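Foros > Robótica y automatización > Normas y buenas prácticas > Protocolo para tareas de cubos y cestas

**tornillo_flojo** escribió:
Buenas. Estamos cerrando el protocolo de grabación de Pindo (teleoperación, tarea de mover cubos entre cestas) y no nos ponemos de acuerdo ni en tres líneas. El objetivo son 1000 episodios y no quiero llegar al final y descubrir que cada operador hizo lo que le dio la gana. Pongo dos vistas de muñeca, para que se vea de qué hablo
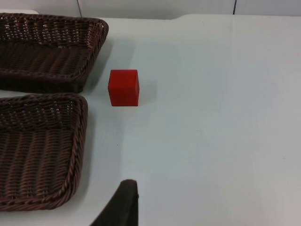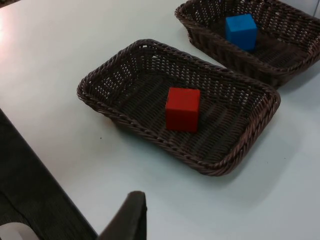 Vistas de muñeca, mismo puesto. En la primera el cubo rojo está sobre la mesa, en la segunda dentro de una cesta y el azul en la otra.

Dudas:
- ¿marcáis la posición de las cestas en la mesa o las dejáis libres?
- ¿qué cuenta como "dentro"? ¿vale apoyado en el borde?
- ¿episodios fallidos se borran o se guardan con etiqueta?

Borrador que tengo ahora: cestas libres, éxito = cubo en el fondo y pinza abierta, fallos a la basura. Disparad.

**mecha_larga** escribió:
Fallos a la basura NO. Etiqueta y a otra carpeta. Lo de borrar lo hicimos en Lastex y luego hubo que regrabar 41 porque alguien quiso estudiar los agarres malos y no quedaba ninguno. El disco es barato, las horas de operador no.

Lo demás me parece bien. Añade que la pinza tiene que salir de la cesta antes de cortar la grabación, que si no el modelo aprende a quedarse quieto dentro.

**ruiz_de_eje** escribió:
Yo marcaría las cestas. Cinta en las esquinas y fuera. Con posiciones libres luego no hay quien compare una tanda con otra, y en evaluacion menos.

**tornillo_flojo** escribió:
Pero la cinta se ve en cámara. En las vistas de muñeca se vería un montón, mesa clara y tan cerca. No quiero que la política se agarre a la cinta

**ruiz_de_eje** escribió:
Pues plantilla. Pones la plantilla, colocas, quitas la plantilla, grabas. Quince segundos.

**mecha_larga** escribió:
Quince segundos x 1000 episodios, haz la cuenta. Y los operadores a la segunda hora se la saltan, lo he visto. Una regla que la gente se salta es peor que no tenerla, crees que los datos son una cosa y son otra.

Plantilla en evaluación, libre en grabación. Es lo que hacemos nosotros y va bien.

**pinza_blanda** escribió:
+1 a lo de libre en grabación, pero "libre" hay que escribirlo. Si solo dices libre cada uno tiene su manía y las deja siempre igual. En la primera imagen las cestas están en columna a la izquierda, en la segunda van en diagonal y casi se tocan por la esquina. Eso es variedad buena, pero ¿sale de una norma o de la mano de quien tocaba?

Yo pondría lista de giros y zonas sorteada antes de la sesión. El operador no elige, lee y coloca.

**tornillo_flojo** escribió:
De momento no hay lista, es a ojo. Lo del sorteo me gusta, un script de diez líneas y ya. Lo apunto

**ruiz_de_eje** escribió:
Sigo sin verlo. Con sorteo necesitas igual que alguien compruebe que lo colocado es lo sorteado. O sea otra vez plantilla, o foto de inicio y revisión. No te ahorras nada.

**pinza_blanda** escribió:
No hace falta precisión, es "cesta A zona 3, girada". Si se va dos dedos da lo mismo, mejor incluso. La precisión la quieres al evaluar, no aquí.

**ruiz_de_eje** escribió:
Dos dedos según quién. Bueno, no insisto, pero foto de inicio guardada con cada episodio sí o sí. Eso no lo discuto.

**nodo_sur** escribió:
Llego del hilo de seguridad. Mucho hablar de cestas y en el borrador ni una palabra de:

1. quién tiene la seta de emergencia y dónde
2. manos fuera de la mesa hasta que el brazo esté parado y deshabilitado, no solo quieto
3. límite de velocidad al recolocar
4. altura mínima de la pinza sobre el tablero

La recolocación es cuando pasan los sustos. El operador va con prisa, estira la mano a por el cubo, el de la teleoperación mueve sin querer. En Gravdale lo pusimos en la hoja de arranque, primera línea, y hasta que no se firma no se graba.

**mecha_larga** escribió:
Firmar cada sesión me parece teatro. Al tercer dia se firma sin leer.

**nodo_sur** escribió:
Puede. Pero el botón de deshabilitar en el flujo no es teatro: el software no abre episodio nuevo si el brazo no ha pasado por deshabilitado. Así no dependes de que nadie lea nada. Si solo te da tiempo a meter una cosa, mete esa.

**mecha_larga** escribió:
Eso sí. Ahí te compro.

**tornillo_flojo** escribió:
Vale, metido. Tenéis razón, en el borrador de seguridad había solo un enlace al manual y poco más

Queda lo de "dentro". Mirad la segunda vista: el rojo está claro, apoyado en el fondo de la cesta. El azul está también en la suya pero pegado hacia el borde del fondo. ¿Los dos igual de válidos?

**pinza_blanda** escribió:
Para mí los dos válidos. Dentro es dentro. Si toca el fondo y no se apoya en el borde trenzado, éxito.

**ruiz_de_eje** escribió:
Para mí depende de la tarea siguiente. Si luego hay que sacarlo, pegado al borde es una faena, la pinza no entra bien por ese lado. Tres etiquetas: centrado, válido, fallo.

**mecha_larga** escribió:
Tres etiquetas = tres discusiones por episodio. Con Cheetham probamos una escala así y entre dos anotadores no coincidían ni en lo evidente. Dos etiquetas y un campo de texto libre para quien quiera escribir.

**ruiz_de_eje** escribió:
El campo libre no lo rellena nadie y lo sabes.

**mecha_larga** escribió:
Ya. Pero no estorba.

**cable_rojo** escribió:
Una tontería: vigilad el desenfoque del dedo de la pinza en la vista de muñeca. En la primera sale muy borroso por lo cerca que está. No es grave pero poned en el protocolo la posición y el enfoque de la cámara y que no se toque entre tandas. Si alguien la mueve, tanda nueva y se anota. A nosotros nos la giraron en febrero limpiando y tardamos semanas en verlo

Y limpiar el tablero antes de empezar, que se ven motitas oscuras.

**nodo_sur** escribió:
Lo de la cámara importante, sí. Imagen de referencia al empezar el turno y comparas con la del anterior.

**tornillo_flojo** escribió:
Ok, versión 2 con lo que llevamos:

- zona y giro de cestas por sorteo, lista impresa antes de cada sesión
- foto de inicio guardada con el episodio
- brazo deshabilitado antes de meter mano, bloqueado por software
- seta al alcance de quien coloca, no solo del que teleopera
- velocidad reducida al recolocar, altura mínima de pinza (valor pendiente)
- éxito = cubo tocando fondo, sin apoyar en el borde, pinza abierta y fuera de la cesta
- dos etiquetas + texto libre
- fallos guardados en carpeta aparte
- cámara de muñeca fija, imagen de referencia por turno, tablero limpio
- plantilla solo en evaluación

ruiz, sé que lo de las etiquetas no te convence. Hacemos los primeros así y lo miramos

**ruiz_de_eje** escribió:
Cuando tengas los 1000 ya no lo vas a mirar. Páralo antes, en los primeros días, y que dos personas etiqueten lo mismo por separado. Si coinciden me callo.

**tornillo_flojo** escribió:
Hecho, lo pongo como punto aparte. Subo el pdf cuando tenga el valor de la altura, si alguien tiene un número que le funcione con cestas de borde bajo que lo deje por aqui

**nodo_sur** escribió:
Mídelo con la cesta puesta, no con la mesa vacía. El borde manda.

Contacto | Aviso legal | © Foros de robótica y automatización | Volver arriba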